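Section 4. Moving the Washroom Round Over to the Kilik

April edition. Text by Souad Lahlou, Skindmont Facilities, Fletville site

Read this section before your first shift with the robot. Section 3 covered charging and where the thing sleeps. The people who used to do the washroom round are now called round supervisors, a title that arrived ahead of the pay grade. We have asked about the pay grade.

4.1 Before the first run

1. Log in at the supervisor desk with your own badge. Driss Zerouali's badge is not the shared badge, however often it has been used as one.
2. Open the practice room. This is the simulated washroom, and every new routine is run there before the robot goes near real plumbing.
3. Choose "Clear and return." The robot moves loose items out of the way so the floor can be done.
4. Set arm speed to 200. The dial goes to 369. Leave that to the people who sold it to us.

Note: The practice room is tidier than any washroom in the Marchetti wing. Expect your first real run to be slower.

4.2 Watching a practice run

5. Keep the robot's own view open on the left monitor for the whole run. Both arms should stay in sight while they are working.
6. Check the space around the toilet and the sink before you approve a reach. The arms are good at going where they are told - that includes into the sink.
7. If a gripper stops near an item and does nothing for a while, wait. Pressing Resume twice queues two resumes.
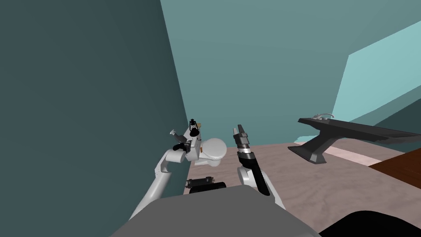

8. When the run ends, fill in the handover form. It has a box for "operator observations." Please write more than "fine." Management reads these now, and "fine" was taken as a vote for cutting the second supervisor.

Caution: Never reach between the arms of the real robot while it is powered, even to rescue something. Press the stop button, wait for the tone, then reach.

4.3 What is still your job

The robot does not restock, answer visitors, or decide whether a smell is serious. You do. It also does not take breaks, so the schedule no longer contains any by default. Enter yours by hand under Shift > Pauses, and do it before 7 a.m. or the planner fills the gap with the Marchetti wing.

The planning sheet promised nearly 3,000 freed-up minutes per quarter. Some of those have gone into filling out the handover form. If yours have gone somewhere nicer, keep it to yourself.

Note: Error 122 means the robot has lost track of an item it was holding. Look on the floor first.

For changes to the round itself, see Section 5.

Skindmont Facilities, Fletville | Contact: supervisor desk | Copyright Skindmont | Back to top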